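4.2 The room as a working space

Much of what has been written on converted industrial rooms takes it for granted that a bare metal ceiling makes a room harder to work in. Prerau's early survey says so in its first paragraph and offers no measurements. The Wihongi checklist repeats the point and gives "hard overhead surfaces" a penalty score, again without saying where the penalty comes from. We doubted this when we began and we doubt it more now.

The Haltotport rooms were surveyed in July. In all, 19 rooms were scored, and 2,240 separate ratings were collected from the people who used them. Ratings were given on paper at the end of a shift, which has its own problems. Tired people mark things down. They also tend to mark everything down by the same amount, so a low score for the ceiling may say very little about the ceiling.

Figure 3 comes from one of the rooms with white walls and a ceiling of corrugated metal panels, also painted white. Pipes and conduits run along the edges and are white to match. On the Wihongi checklist a ceiling of this type loses points three times over: once for the metal, once for the exposed pipework and once for being "unfinished". It is hard to see how the same few square metres can be at fault in three separate ways, and the checklist does not try to explain it.

Figure 3. White corrugated metal ceiling with exposed pipes and conduits, during hand-held work.

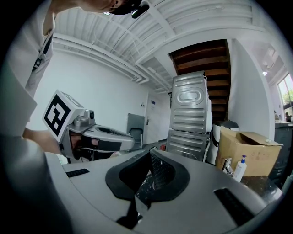 4.3 What the ratings can and cannot show

The rooms with metal ceilings did score lower overall. The gap was small, and it shrank further once we set aside the 200 ratings collected on the first day, when several people had plainly misread the scale. What remains could be put down to the ceiling. It could just as well be put down to noise from next door, the age of the lamps or how far people had to walk for a cup of tea, none of which the checklist asks about.

Marty (Rosine Marty, who ran the Zevdale comparison) has argued that people doing close work with their hands seldom look up, and that scores for the ceiling are mostly guesses made afterwards. Her set is larger than ours, at 3,099 ratings, but it was gathered in one building and we would not lean on it too heavily. Her view does fit what people wrote in our comments box. Most left the line for the ceiling blank. Of those who filled it in, several wrote about the heating.

We therefore report the ceiling scores in the appendix and leave them out of the room totals used in Section 5.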